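The Skivwood Conversation Kit for Managers

Most of us were never taught how to have a hard talk at work. We got promoted because we were good at the job, somebody handed us a list of direct reports, and off we went. The Skivwood kit was put together for exactly that person (and for the person who has been managing for ages and still gets a knot in the stomach before review season!).

It's a boxed set of prompt cards with a facilitator's guide, meant for a team lead and their people to use together over a month or so. You draw a card, you read it out loud, and you talk. The cards cover the things that tend to get skipped, like how someone prefers to hear criticism, what they'd rather not be copied on, what kind of praise makes them squirm, and who they go to when they're stuck. We spent a long time on the wording, and we threw out a great many cards that sounded fine on paper and then fell flat when two real people sat down with them.

There are two decks in the box. The blue deck is for one-on-ones. The green deck is for the whole team, and it works best with a group that already knows each other a little, so please don't open with it on somebody's first morning. The guide has three suggested schedules, and you're welcome to ignore all of them and go at your own pace. Plenty of teams do just one card at the start of their regular meeting and leave it at that, and we think that's a lovely way to use it.

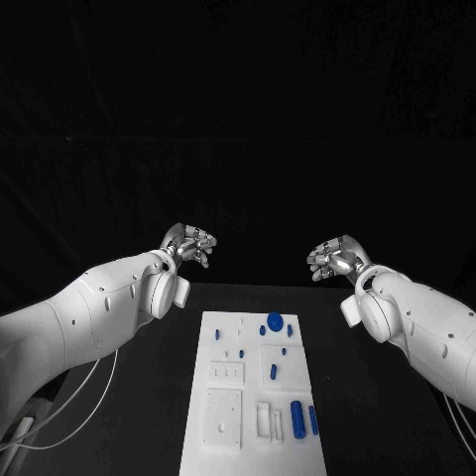 Ourania Alexiou wrote to us in April that her team at Kourkoulas had worked side by side for years and she still learned from one blue card that her most reliable person dreaded being thanked in front of the group. She has switched to short notes since then, and she said she wished the guide had more to offer people who manage across time zones.

We took that to heart, and the current printing has a new section on remote and split-shift teams, with advice on using the cards over video and on what to do when half the group is just starting its day and the other half is ready for supper. If you own the earlier printing, write to us and we'll send you the new pages, no charge.

Ordering

Single kit, both decks and printed guide: item 715
Guide only, for teams that already have the decks: item 814

Kits ship from our Clulholm office. If you're buying for a whole department, do get in touch before you order, as we can usually pack several kits together and save you something on shipping. Clurnska, our half-day workshop for new managers, uses the same cards, so anyone booked on that already has a kit coming and doesn't need to buy one here.

Returns are fine as long as the cards are all there. Shuffled is no problem.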